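May 24, 2020. Notebook, Prorgate bench, second half of the day

Read the Plundov handling guide again over lunch, all the way through this time. Section four is the one everybody quotes at me: "sharps shall be presented to the manipulator in a safe and repeatable orientation." Fine. Repeatable to whom? There is no drawing, no tolerance, and no definition of safe that I could hand to Lamai and have her come back with the same layout I would. I wrote this complaint in November too and got told the guide was "principle based." My view of principle-based rules hasn't moved. They get interpreted by whoever is most tired.

Anyway. The job is to take our house rules for the two-arm bench, try each against a normal layout, and strike the ones that can't be checked by a person standing there with a pen. Mei-kuen wants the new sheet to fit on one side of paper. I want every line to be something you can fail.

Layout is the standard lab pick set: tubes, rack, scissors, cutting tool, small dish, storage box at the back with its lid off and laid next to it.

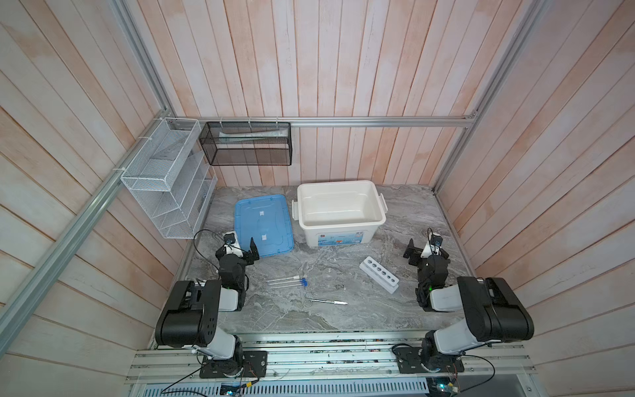
*Bench layout, both arms mounted. Lid left of the box, rack on the right.*

Went through the house rules in the order they're written, which is a bad order, but it's the one people have taped up.

**Rule 1. Clear the table of anything not in the task.** Keep. But it says "table," and we have baskets hanging on the back rail, and one of them has a long item lying in it. Is that on the table? Mirko says obviously not. I say the arms don't care what we call it. If an elbow can get there, it counts. Proposed wording: "Nothing within reach of either arm except task items and fixed storage. Contents of storage are listed on the sheet." Mirko thinks listing basket contents is busywork, and he may be right, but then take the stuff out.

**Rule 2. Sharps parallel to the front rail, handles the same way.** This one sounds precise and falls over as soon as you have two kinds of sharp. The scissors have their rings at the left end. The cutting tool next to them has its handle to the right. By the letter of the rule that's a fail. By the spirit of it I have no idea, and neither does the rule. Which end matters depends on which arm picks and where the person's hand goes at reset. Noemi's suggestion is to forget handles and write down where the *points* go. I like that better. Points get you hurt.

Also the rule never says how far apart. Ours are side by side. I'd want a full gripper width between any two sharps, and I'd want it as a printed block you can lay down and check, since nobody here agrees on what a gripper width is.

**Rule 3. Transparent items to be placed on a contrasting surface.** Who wrote this? We have a gray marble-pattern top. The small clear dish practically vanishes on it from the bench camera. I've asked for a plain matte mat since before the Costa visit. The answer was that the pattern is "good for robustness." Maybe so. I'd like to see the numbers before it gets to be a reason. Until then Rule 3 is a rule we break every time we set up, and everybody signs the sheet anyway. That bothers me more than the dish does. Strike it, or buy the mat.

**Rule 4. Cables clear of the work area.** One cable on the left arm loops back from the gripper over the table. Does a loop over the table count as clear? Benedetta reads it as "clear of the surface," I read it as "clear of the volume." Same four words, two pass/fail results. Needs a measured minimum height with the arm at its lowest pose. Benedetta to measure. I don't want to guess a number and then have it live forever.

**Rule 5. Mounting rail clean before start.** Debris in the rail grooves. I'm not going to pretend I've ever seen it properly clean. Rule stays, and this is the one that people should be embarrassed about, me included. Add brush and a spot to sign.

**Rule 6. Wrist view checked before every run.** Everyone signs this. I asked what they check for and got two different answers from three people. So I pulled up a wrist view and tried to write acceptance criteria from it.
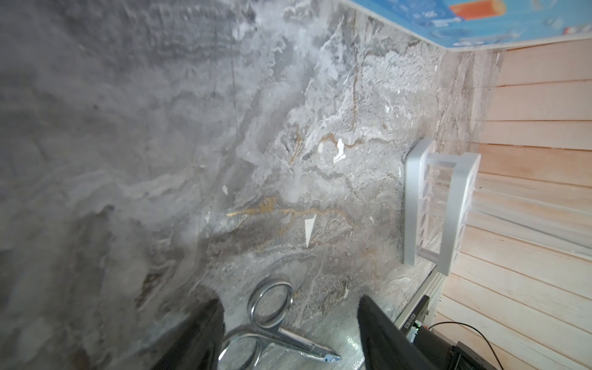 *Wrist view. Scissors between the fingers, loops up, points toward the bottom.*

My draft for what "checked" should mean:

- Both fingers visible. Blurred is OK at this distance, missing is not.
- Target item between the fingers and sharp enough to tell loops from blades.
- Points identifiable. They are in this one, there's a gleam at the tips.
- Note anything bright in the background that could be taken for an object.

That last one got laughed at, but look at the marble panel. It has small white flecks all over it, one a neat little triangle pointing down, and gold veins running through. I'm told the detector ignores these. I was also told that about the old backdrop at Jaltar. I would take "ignores" a lot more seriously if it came with a log.

Did have a look at the log we've got. 4000 entries under the wrist check, of which 1585 have the comment box filled in, and the comment is nearly always "ok." A rule whose only evidence is "ok" isn't being followed or broken in any way I can tell. Mei-kuen's answer is that a signature still makes people look. Possibly. I'd sooner have a tick box per criterion and no signature at all. We left it there.

Rack rule (unnumbered, handwritten at the bottom in Noemi's writing): "rack empty and square to the rail at start." Ours has all six holes empty, so good, but it's lying diagonally. Noemi says square was only for the old fixture. Then cross it out!

Where that leaves the sheet:

- Keep: 1 (reworded), 5, 6 (with criteria)
- Rewrite: 2 around points and spacing, 4 after measurement
- Strike or fund: 3
- Rack: presence and emptiness only, drop "square"

To do
- Benedetta: lowest-pose cable height, both arms
- Lamai: spacing block, print two
- Mirko: decide about basket contents, in writing
- me: email Plundov re section four, again. Ask for one drawing. Expect a paragraph.
- Mat. Ask Mei-kuen who holds the budget for that now

Lamai has offered to set up the bench from the new draft cold, without me in the room, and I'll mark it against the same sheet afterward. If we disagree on more than one line it goes back for another pass.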